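Apanhar vidro do mar em Padside: vale a pena ir em agosto?
Última atualização: agosto, 18:40

Olá a todos! Vou passar 5 dias em Padside com a minha filha e estamos as duas entusiasmadíssimas com a ideia de procurar vidro do mar e cacos de louça antiga na praia pequena, a que fica abaixo do molhe. Já li que a melhor altura é a maré baixa, mas não percebi se é preciso licença, nem se dá para ir a pé desde o parque de campismo de Brenow. Alguém conhece o caminho? E encontra-se mesmo alguma coisa no verão, ou os veraneantes levam tudo logo de manhã? Aceito todas as dicas, até as mais básicas!

Sheila Furnival
Que bom plano, vão adorar! Fui lá duas vezes e voltei com os bolsos cheios. De Brenow são 40 minutos a pé pelo trilho da falésia, com uma descida final em degraus bastante gastos (levem sapatos fechados, a sério). Comecem uma hora antes da baixa-mar e vão acompanhando a água à medida que recua — o melhor está quase sempre na faixa de cascalho miúdo, junto às rochas escuras. O verde e o branco aparecem muito, o azul é uma festa! Quanto à licença, para apanhar à superfície nunca ma pediram, mas escavar é proibido e está escrito na placa ao cimo dos degraus. Se encontrarem alguma peça que pareça mesmo antiga, mostrem-na no museu de Skesteck. Identificaram-me um pedaço de cachimbo de barro em dois minutos e ainda me contaram a história da olaria.

tsuchiya_maré
agosto é cheio mas às 6 da manhã não há ninguém. levem balde

Fumiko Kobori
Acrescento só uma coisa sobre a volta: com a maré a encher, a ponta do molhe fica tapada mais depressa do que parece, por isso regressem sempre pelos degraus e nunca pela areia. Em casa, passem os achados por água doce e deixem-nos secar em cima de papel, bem espalhados. É aí que se descobrem as cores — a minha parte preferida! 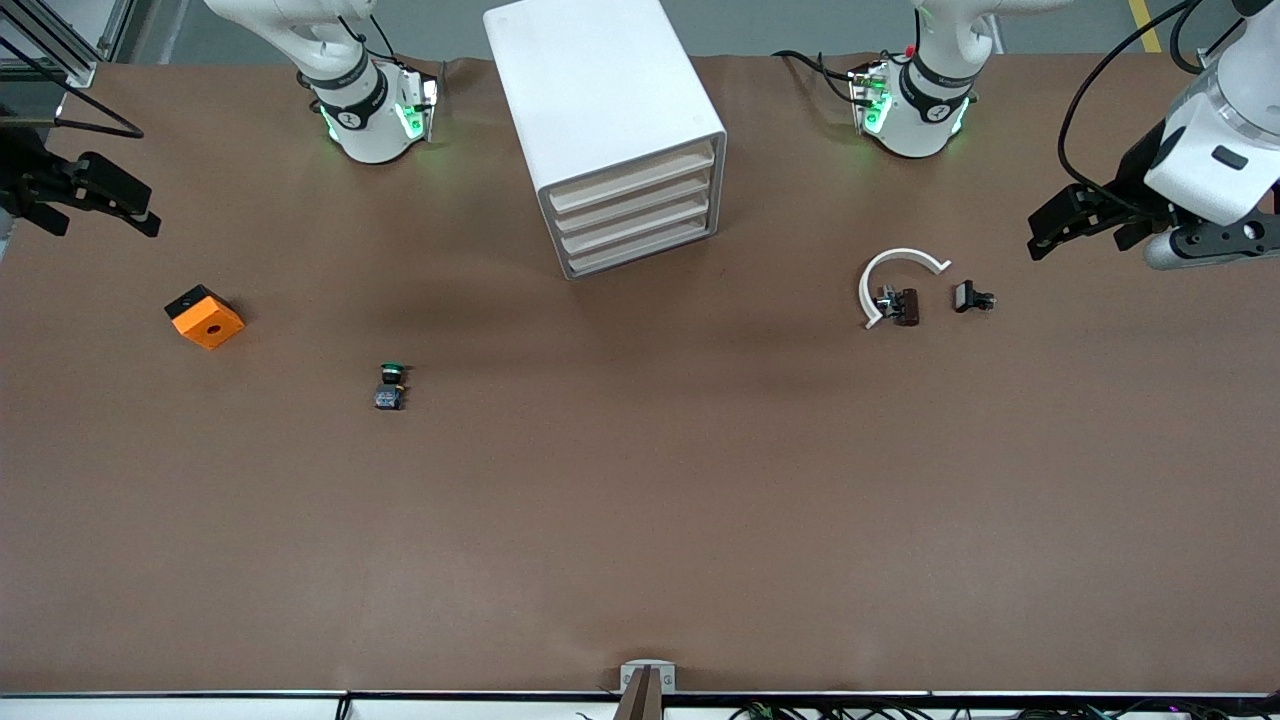
Sheila, os degraus continuam abertos depois das obras na falésia? No mês passado havia uma fita a meio da descida e tive de voltar para trás.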